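Karkeo Home Forum > Storage and Tidying > Soft toys and spare loo roll, one box or two?

Galang53
Posts: 1,636
Friday, 7.40 pm

I'm clearing the bedroom floor this weekend and want the plushies off the rug for good. There are the small ones, plus toilet roll, tissues and the other bits I bought in and never found a cupboard for. I have one cardboard box with the flaps already off. Shelves are full and I'm not buying more furniture before February.

Plan is to put the paper stuff at the bottom and the toys on top, then stand the box against the wall. Does anyone do it this way, or is it a bad idea to mix them?

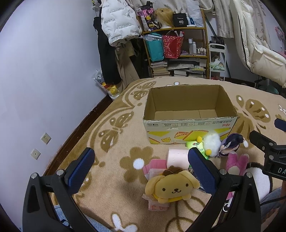
The box and most of what needs to go in it. Yellow dog in the beret is staying on top whatever happens.

druvis_lane
Posts: 53

I wouldn't mix them. You'll want a toilet roll at some point and you'll have to take every toy out to get at it. Put the paper in the bathroom, even if it just sits on the floor behind the door.

Galang53

Bathroom is tiny and everything in there goes damp. I had a pack of tissues in there last winter and they were horrible.

Pletard
Posts: 22

Stand the rolls on end down one side of the box and keep the toys on the other. A bit of card down the middle will hold it. The flaps would have done if you've still got them.

I'd do something about the top edge too. Mine frayed within a month where the flaps had been cut off. Parcel tape folded over it fixes that.

Galang53

Flaps went out with the recycling. I can cut a divider from another box though.

druvis_lane

Still think it's the wrong way round. Toys don't need a box. Hang a net in the corner, or put them along the end of the bed. Then the box is just for paper and you can fit up to 5 rolls in the bottom without squashing anything.

Pletard

Nets are awful for dust. I had one for years and everything in it had to be washed twice as often.

druvis_lane

An open box gets dusty as well.

Pletard

Less, and you can throw a pillowcase over it.

hallway_moth
Posts: 5

Do you use that rug much? I've got a beige one and a full box left a dent in the pile that took ages to brush out. I'd find a bit of bare floor for it.

Also the white duck looks like the sort that sheds. I'd keep it away from the tissues.

Galang53

Good point about the rug. It'll go by the wall once I've moved the plastic bag out of the corner. Going with the divider for now and the duck can go on the toy side. If I get sick of digging for loo roll I'll try the net.

druvis_lane

Two weeks.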